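Vellholm Neighbours > Home and Kitchen > Cleaning and upkeep

Limescale on everything, is it worth descaling or do I need a softener?
Posted by tapwater_tess, 30/11/2025

Hi all, we moved to the Nalero side of Vellholm in January and the water is so much harder than at our old place. The kettle furs up within a fortnight, the glasses come out cloudy and I'm forever wiping white rings off the worktop (drives me mad!). It's a small kitchen so whatever goes in can't eat up much space.

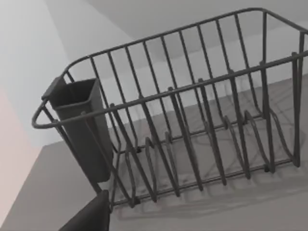
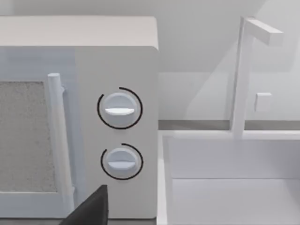
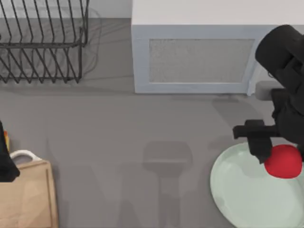
How often should I be descaling the kettle with water this hard?

Every two to three weeks is sensible if you use it daily. Cover the element or base with equal parts white vinegar and water, leave it for an hour, tip it out, then boil a full kettle of fresh water and throw that away too. That's what the leaflet from the Halvorsen shop said and I've stuck to it, but it comes straight back and I'm getting fed up. So do I carry on or get a softener put in? I rent, if that matters, and the landlord is fairly easygoing.

Posted by oldboiler
Get a softener. Best money I ever spent.

Posted by marrowfat_peas
I'd hold off, seeing as you rent! A plumbed-in one has to go near where the mains comes in, it needs a drain and you'll be lugging bags of salt home for ever more. I was quoted 1,444 for the whole job with fitting, and that was before they'd looked under the sink. Lovely if you own the place, but you can't easily take it with you.

What I did was switch to citric acid (the powder, from the home brewing shelf) as it doesn't stink the house out like vinegar does. Two tablespoons in a litre of warm water, 26 minutes while I watch something on the telly, rinse well and it's shiny again. Don't use it on marble or any natural stone though, it'll etch. For the cloudy glasses, soak them in the same stuff for a bit. If they're still cloudy after that it's probably etching from a dishwasher and there's no getting it off, sorry.

Posted by kettle_and_hob
Try a filter jug before anything else. I've got the Dorkoreo one and only use it for the kettle, and I descale every 60 days now. The cartridges do add up. Also dry round the taps with an old tea towel last thing at night, the rings are just water that's been left to dry. And ask the landlord anyway, mine went halves on a new tap.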